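Praltness Recipe Cards - README

Last updated: July

Hi! I'm Geeta Shukla, and these are the recipe cards from my grandmother's kitchen plus everything the neighbors on Skutbridge have handed me over the years. I typed them all up myself, so if a spoonful looks wrong it's probably my typing and not the cook.

There are 374 recipes in the folder, one plain text file each. Of those, 243 came from the old card box and the rest were sent in by other people. I kept the spelling the way it was written, even when it made me wince (there are a lot of ways to spell "zucchini").
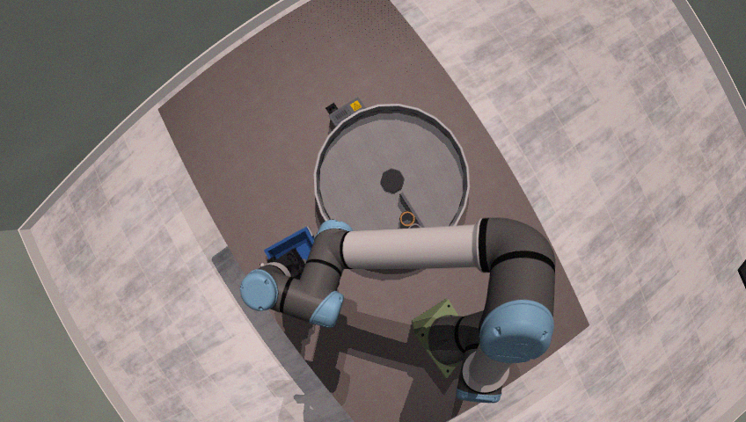 Every file starts with the same few lines: title, who it came from, how many it feeds, oven heat if there is one. After that it's just the recipe. If the card never said how many it feeds, I left the line blank - please don't fill it in with a guess!

## What I changed

- Oven heat is in Fahrenheit everywhere. The old cards jump between "hot," "quick" and real numbers, so I kept the old word in brackets next to mine.
- "A glass" is still "a glass." Hnat Panasiuk and I argued over this for weeks and I won.
- Duplicates stay in if the amounts differ. There are more plum cakes than anyone needs and I love them all.
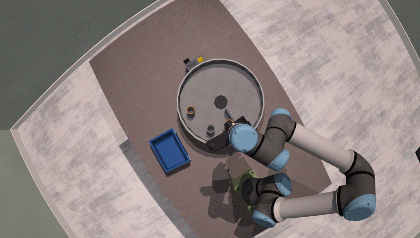
## What's still a mess

The jam section. Half the cards say to boil "until done" and leave it at that. Fulvio Farina has been cooking his way through them and sending me times, and I add those as a note at the bottom of each file with his initials.

Bread is better, though the rye one from Renzo Piras calls for a starter he never wrote down. Renzo, if you're reading this, call me. 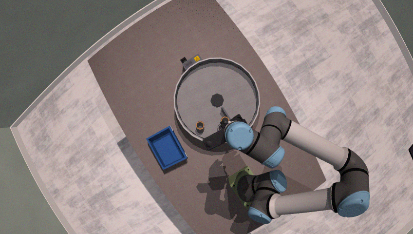
Geeta Shukla

You can copy the cards, print them, cook from them and give them to your cousins. Please leave the "from" line on each one, as people like seeing their aunt's name. If you have a card to add, type it in the same layout and send it over with a note saying whose it was.

Contact: Geeta Shukla, Praltness | © Praltness Recipe Cards | Back to top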